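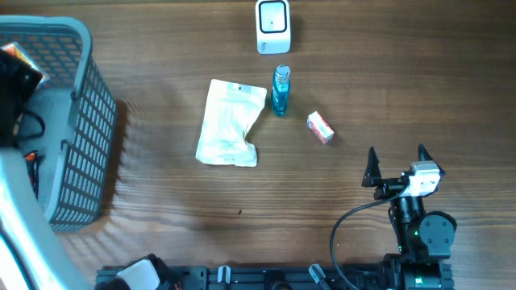

로봇 팔이 움직이고 있을 때 사람이 작업대 위의 물건을 손으로 바로잡아도 됩니까?

팔을 먼저 정지시키고, 정지 상태를 화면에서 확인한 다음에만 손을 넣을 수 있습니다. 속도가 느린 경우에도 같습니다.

위의 문답은 작업 지침 초안 2판의 첫 항목으로 넣고 싶은 글입니다. 의견을 부탁드립니다.

안녕하세요, 메일링 리스트 여러분. Stinitau의 Qusai Saab입니다. 한국어로 긴 글을 쓰는 것이 아직 익숙하지 않으니 어색한 표현이 있으면 고쳐 주시기 바랍니다. 앞서 Kwaku Ankrah 님이 보내신 메일에 대하여 항목별로 답을 드립니다.

2021년 6월 25일, Kwaku Ankrah 님이 쓰신 글:
> 초안을 읽었습니다. 전체 방향에는 찬성합니다만 세 가지가 걸립니다.
> 첫째, "작업 구역"이라는 말이 두 가지 뜻으로 쓰이고 있습니다. 3항에서는 팔이 닿는 범위이고 7항에서는 책상 전체입니다.
> 둘째, 탁상용 소형 팔에도 초당 50mm 제한을 그대로 적용하는 것입니까? Parsa 쪽에서는 이 속도로는 하루 분량을 끝낼 수 없다고 합니다.
> 셋째, 액체가 든 용기에 대한 규정이 없습니다. 유리병을 집는 작업이 우리 쪽에는 자주 있습니다.

> 첫째, "작업 구역"이라는 말이 두 가지 뜻으로

맞는 지적입니다. 2월에 제가 두 문서를 합치면서 용어를 통일하지 않은 것이 원인입니다. 다음 판에서는 팔과 집게, 그리고 집게에 물린 물건이 닿을 수 있는 범위를 "도달 범위"라고 하고, 책상 전체는 "작업대"라고 하겠습니다. 바구니가 도달 범위 안에 걸쳐 있으면 바구니 전체를 도달 범위로 봅니다. 이 마지막 문장은 Zestel 분들이 반대하실 수도 있겠습니다.

> 둘째, 탁상용 소형 팔에도 초당 50mm 제한을

이 제한은 사람이 도달 범위 안에 손을 넣고 위치를 가르치는 경우에만 해당합니다. 사람이 물러나 있는 자동 반복 동작에는 적용하지 않습니다. 초안의 문장이 이 구별을 분명하게 하지 못했으므로 다음과 같이 바꾸려고 합니다.

"4.2 손으로 위치를 가르치는 동안 집게 끝의 속도는 초당 50mm를 넘지 않는다. 가르치기를 마친 사람은 손을 뺀 뒤에 자동 동작을 시작한다."

Parsa에서 말씀하시는 하루 분량은 자동 동작의 경우라고 이해했습니다. 제가 잘못 이해했다면 알려 주십시오.

> 셋째, 액체가 든 용기에 대한 규정이 없습니다.

새 항목을 제안합니다.

"6.5 액체가 든 유리 용기는 뚜껑을 닫은 상태로만 작업대에 올린다. 용기를 집어 올리는 높이는 작업대 면에서 10cm 이하로 한다. 액체를 흘렸을 때는 전원을 먼저 끄고 나서 닦는다."

높이 값은 근거가 충분하지 않습니다. Plosivau의 시험 기록을 참고하였는데, 그 기록은 플라스틱 용기에 대한 것이었습니다. 유리 용기로 시험하신 분이 계시면 결과를 공유해 주시면 감사하겠습니다.

그리고 Kwaku 님의 메일에는 없었으나 케이블에 관한 5항도 함께 검토해 주십시오. 집게 쪽에 카메라를 단 팔은 케이블이 크게 휘어 나오는 경우가 많고, 지금의 5항은 팔 본체의 전원선만 다루고 있습니다. 저는 "카메라 케이블은 팔의 전체 동작 범위에서 당겨지지 않을 만큼 여유를 두고, 남는 부분은 팔의 아래쪽 마디에 고정한다" 정도로 쓰면 좋겠다고 생각합니다. 고정 방법까지 정할 필요가 있는지는 잘 모르겠습니다.

부록의 점검표는 그대로 둡니다. 다만 책상 위에 남은 부스러기를 치우는 일이 "작업 후"에만 적혀 있어서 "작업 전"에도 넣었습니다.

답장을 하실 때에는 항목 번호를 제목에 적어 주시기 바랍니다.

감사합니다.
Qusai Saab 드림
Stinitau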